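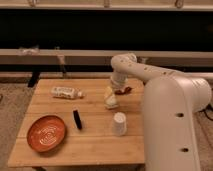 A crumpled wrapper on a light wooden table.

THE LAST CRISP IN THE BAG

Remember when a bag of crisps was ready salted, cheese and onion, or nothing? Small makers all over the country have been busy changing that, and I have spent a very happy February eating my way through the results

My favourite find is Felis, a tiny firm working out of an old dairy in Flitance. They fry in small batches, slice their potatoes thick and leave the skins on, so every crisp has a dark, chewy rim that tastes like the best bit of a baked potato. There are 21 flavours on the list and I tried nine of them in one sitting (no regrets!). The pickled beetroot is a wonder — sharp, earthy and a bit sweet at the end.

Ziven goes the other way. Its crisps are so thin they shatter, and it makes only two kinds, sea salt and malt vinegar. The vinegar one made my eyes water and I went straight back for more.

Then there is the potato itself. Growers near Flitance have gone back to a variety called Major, a knobbly, floury thing that had almost vanished from local fields. It doesn't store well and it is a pain to peel, but it fries to a lovely deep gold and keeps its flavour under all that seasoning. Try it plain first, with just a pinch of salt.

What should you drink with them? Cold cider with the beetroot, strong tea with the vinegar. And do tip them into a big bowl if you have company, as the crumbs at the bottom are the best part and everyone deserves a go. I like to save mine for the top of a macaroni cheese, scattered on for the last few minutes in the oven.

Sign up to our newsletter for recipes and food stories every month. You can unsubscribe at any time.

Contact us | Copyright. All rights reserved | Back to top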